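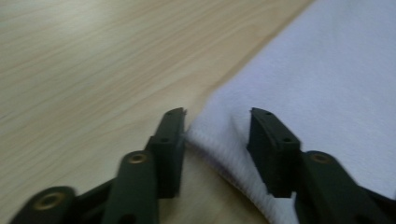 The returning officer for Etthorpe has run three municipal elections and one plebiscite, and she asked that her name be left out of this piece because the next campaign has already started in everything but law. We spoke for most of a morning in September at the municipal office, mainly about recounts: who can ask for one, what gets counted again, and why the last one took as long as it did.

The contest in question was the Faltden ward seat, which was decided by 25 votes. The second-place candidate did not concede on the night, and under the bylaw did not have to.

"Concession has no standing in the process," the returning officer said. "It isn't a form. Nobody files it with me. If a candidate rings to say they accept the count, I thank them and keep going, and the result is declared at the same hour it would have been anyway."

Etthorpe's bylaw sets two routes to a recount. The first is automatic and applies only to a tie. The second is by application, and it is open to any candidate in the ward or to a group of 25 electors registered there. The application must state a ground. Dissatisfaction with the margin is not a ground, although a narrow margin can be cited in support of one.

"People read the newspaper and think there's a percentage," she said. "Some places have a percentage. We don't. You have to tell me what you think went wrong: ballots rejected that should have been accepted, a tally sheet that doesn't add up, a box that was sealed late. Then I look at whether that could have changed the outcome."

In the Faltden case the ground was rejected ballots. The candidate's scrutineer had objected to several at the Dawber polling place, where voters had used ticks and circles in place of a cross. The objections were entered in the poll book, as they should be, and the deputy's decision on each was recorded beside them.

I asked whether a tick is a valid mark. She said it is, provided it falls inside the space for one candidate and does not identify the voter.

"The test is intention," she said. "A tick is fine. A circle around the candidate's name is harder, and the handbook gives the deputy some room. Initials are out, every time, even if it's obvious who they wanted. That's the one people argue about at the door."

The ward had a little over one polling place's worth of ordinary ballots by the standards of a larger city. The full set came to 2,000, counting advance and mail ballots, and all of it was recounted by hand in the council chamber. The application had been limited to Dawber, but the returning officer used her power to widen it.

"If I'd opened one box and the total had moved by four, the other side would have applied on the next box," she said. "I'd sooner do the lot once. It's a day's work and then it's finished."

It was not finished in a day. The recount began at 9 a.m. and was suspended in the late afternoon when the mail ballots failed to reconcile with the register of returned envelopes. The difference was three. Counting stopped, the boxes were resealed in front of both scrutineers, and the work resumed the next morning.

The cause, as recorded in her report to council, was in the software used to log envelopes as they came in. The municipality uses a records package called Memance for this, and an envelope scanned twice under a slow connection could be entered as two returns. There were three such entries. The paper register, kept in parallel, had the correct number.

"No ballot was counted twice," she said. "I want to be plain about that. Memance doesn't touch ballots. It logs envelopes. What we had was a list that said three more envelopes had come back than were in the building."

She was asked at the council meeting afterwards why a paper register was being kept at all, given what the municipality pays for the package. Her answer in the minutes is one line long. In conversation she gave a longer version.

"The paper one is signed by two people at the close of each day," she said. "If the two records agree, you've lost ten minutes. If they don't, you know which day to look at. I wouldn't run a mail vote without it, whatever the package costs."

The recount confirmed the original winner. The margin changed slightly after two of the rejected Dawber ballots were admitted, both marked with ticks that the deputy had read as stray. The returning officer declined to characterize those decisions as errors. Her report describes them as "determinations varied on review," and says that the deputy had followed the training notes then in use. The notes have since been rewritten — the page on marks now has twice as many sample ballots, and the paragraph on stray marks has been moved ahead of the one on circles.

Costs were a separate matter. The bylaw does not require an applicant to pay a deposit, and one councillor has proposed that it should, refundable if the result is overturned. The returning officer said she has no position on the proposal but had told council what administering it would involve.

"You need a refund rule for the case where the total changes and the winner doesn't," she said. "That's the usual case, and it's the one we had. The draft I was sent didn't mention it."

She was more direct on the timetable. An application must now be received within 3 days of the declaration, and the count of days includes weekends, when the municipal office is closed. The Faltden application arrived by email on the last evening. She accepted it, and the winning candidate's agent questioned whether she could.

"The bylaw says received. It doesn't say received over the counter," she said. "I got legal advice and the advice was that email is fine. But I'd like it written down, with an hour on it. Four in the afternoon, midnight, I don't mind which."

That amendment goes to council with the deposit proposal. If it passes, it will apply to the next general vote and to any by-election called before then.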